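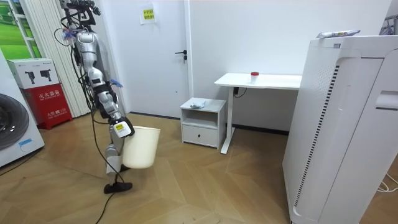 3. Tidying with the Gerov bucket

You'll love how fast a room comes together with one bucket!

Step 1. Carry the bucket round the room, desk first. 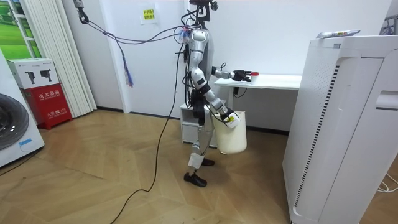

Fig. 2: Bucket held beside the desk

Step 2. Clear the bedside cabinet — top, open shelf, then drawer.

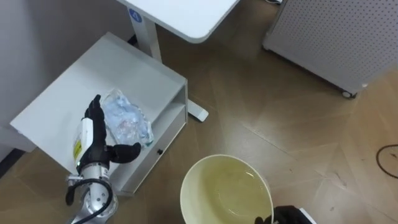

Fig. 3: Bedside cabinet with open shelf and drawer

Note: check crumpled bags before throwing them out.

Caution: never lift more than 5 kg, and keep cables clear of your feet.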